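Keeping your head (and your kitchen table) during a petition drive

I've had a clipboard in my hand most weekends lately, trying to stop our county from making the emergency curfew rules permanent, and I've picked up a few household tricks along the way.

First, get the paper off the table. I keep signed sheets in one folder and blanks in another, and I never eat near either one. Raíssa Brito lost a whole page to salsa last October and had to go knock on all those doors again! If a sheet does get splashed, blot it with a paper towel and lay it flat under a heavy book overnight.

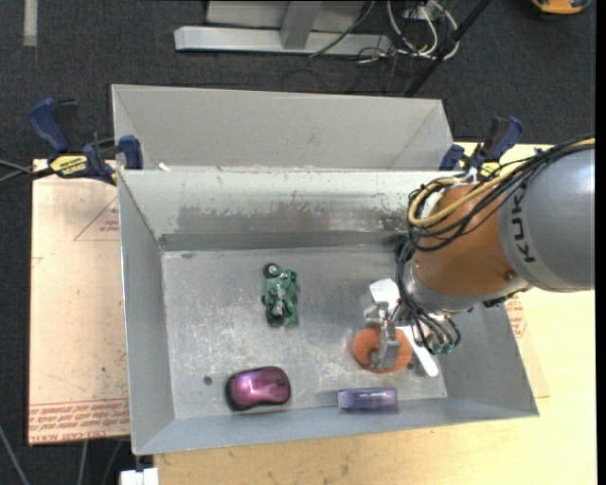

Yard signs are the other headache. Wash them with dish soap and a soft sponge - scouring pads take the ink right off. I can do 40 in an afternoon if somebody else is drying. Stand them on edge in the garage so they don't curl.

For meetings at home, I make chili the night before and freeze whatever's left in single bowls. It keeps me off the computer too, where I'd otherwise be arguing with strangers until midnight (guilty). My phone goes in the bread box at 6 and stays there through supper.

Oh, and buy the cheap pens, a box of 100. They all walk off anyway.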